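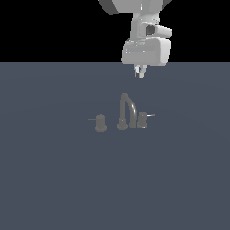
Is the Ladeck tap pack worth paying for?

Retno Sutanto
Asked on Monday, in Simulation and Training

Our workshop has been offered a trial of Ladeck, the simulated task service, and the salesman is very keen that we start with the tap pack. The idea is that the arm learns to turn a pair of handles either side of a spout, all on the computer, and you then move what it has learned to your real arm. They want £58 a month and say it comes with 4,000 ready-made practice runs.

I'm not convinced. The taps are plain grey on a plain floor, there is no sink, and no water as far as I can tell from the price list. I also asked what the wrist view was for and got a brochure back.
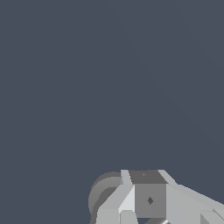

We fit and test bathroom units, so turning handles is a real job for us and I'm not against the idea. I just don't want to spend the spring teaching an arm to use a tap that doesn't exist. Has anyone here paid for it and got something useful on a real bench?

Lucimara Figueiredo

We had it for 3 months. My view is that it's fine for finding out whether your own software can steer an arm to a handle, and poor value after that.

The first thing I'd ask is how stiff the handles are. Ours turned at the lightest touch, and the real ones we bought to match did not. You can change the stiffness, but the setting is buried and the manual gives it one line. The levers are also very thin, so decide early whether you want the fingers to push the lever or grip the body of the handle. The sample runs do a bit of both and I couldn't find any note saying which was which. 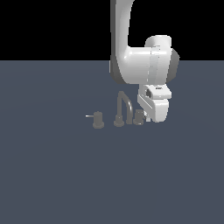 Tap task, outside view: fingers down by the right-hand handle.

The outside view is the one on all their adverts, and it's the nicer one to look at. For learning, you'll want to see what you get from the wrist as well.

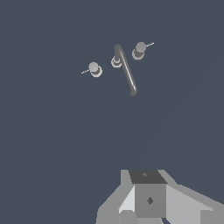

With a grey gripper, grey fittings and a blue-grey backdrop, anything trained on colour is going to get a shock in a real bathroom. Ask whether you can swap the surfaces on the £58 plan. When we had it that was an extra, and we cancelled.

Of the 4,000 runs, we kept 2,000. The others were near copies of each other.

Anjani Majimbun

never used Ladeck but Diltolach do something similar and let you load your own parts. no idea on price

Retno Sutanto

Thanks both. I've written to ask about stiffness and surfaces, and I'm not signing until I have it in writing.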